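Category: Home Tasks > Table Clearing > Open
Print this ticket | E-mail this ticket

Ticket: Bowl pick drops out when a hand is in view
Opened by Xuân Võ, 2024-12-27

Good news first. The Tanetow policy now picks up a bowl and puts it down where we want it, on a plain table, almost every time! In November it couldn't do that at all. The trouble starts when a person is working at the same table. Then the arm slows, hunts, and gives up on the grasp. Table clearing with people nearby is the chore everybody asks us for, so I'd love to get this one closed.
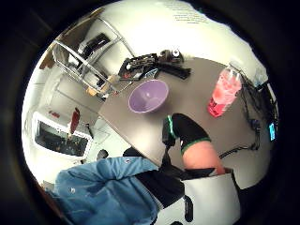 Lomelen Household Chores Team, Toledo

The lilac bowl is an easy target by itself, round and empty, with a rim that stands out well on the gray top. Add a black glove with green trim right next to it and the planner loses confidence.

Tried so far:
- Retrained with 1000 extra clips of gloved hands. Better, but still 7 failed grasps out of 13.
- Lowered the approach speed. No change.
- Swapped the Velotton finger pads for the softer set. Nicer grip on thin rims (keep these!), same dropout.
- Masked the outer ring of the fisheye view. Worse, so I put it back.

Second problem, maybe related. When something comes very close to the lens, the policy treats it as the thing to grab. Tags and labels are the worst for this. I sorted the failed runs by hand and 3 of them ended with the gripper closing on nothing. 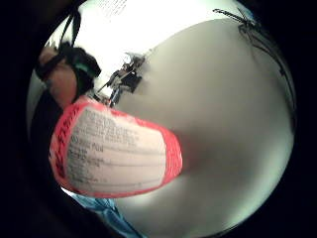 Red-bordered tag close to the lens, pale gray surface behind it.

A printed tag can take up that much of the view and the bowl score still doesn't drop to zero, which makes me suspect the scoring step and not the grasp itself. A person would just look past it. I think we can teach the arm to do the same, and I'm really excited to see what it does with a full sink once this is fixed.

Next: log the bowl score at every step, rerun the same 13 starts, and compare with the glove clips left out. Please don't update the base model until I've posted the numbers.

Status: open, assigned to Xuân Võ
Priority: normal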